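So we finally did it, friends. After two winters of talking it over at the kitchen table, we had a home battery put in – a Vikbridge unit, wired in with the solar panels we already had on the garage roof.

First thing I'd say to anybody shopping: get more than one quote! Ours were so far apart I thought somebody had slipped a digit. Fouad Najjar at Azar came out twice and walked me through every line of his, bless him, and never once hurried me.

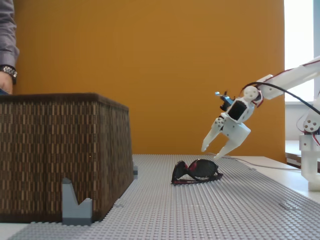 The permit was the slow part. Dreltgate wanted a new drawing of the panel wiring, then a newer one, and the whole business took more than 5 weeks. Install day itself was sunny from start to finish, the kind of day when you want a pair of dark sunglasses just to look up at the roof, and the crew was packed up by 3 in the afternoon.

We set it to hold back 25 percent for outages and let the rest run the house in the evening. I check the app far too often (my husband has started hiding my phone at supper).

Next up is the Flarby thermostat, which is supposed to talk to the battery – I'll let you all know how that goes once I've found the manual.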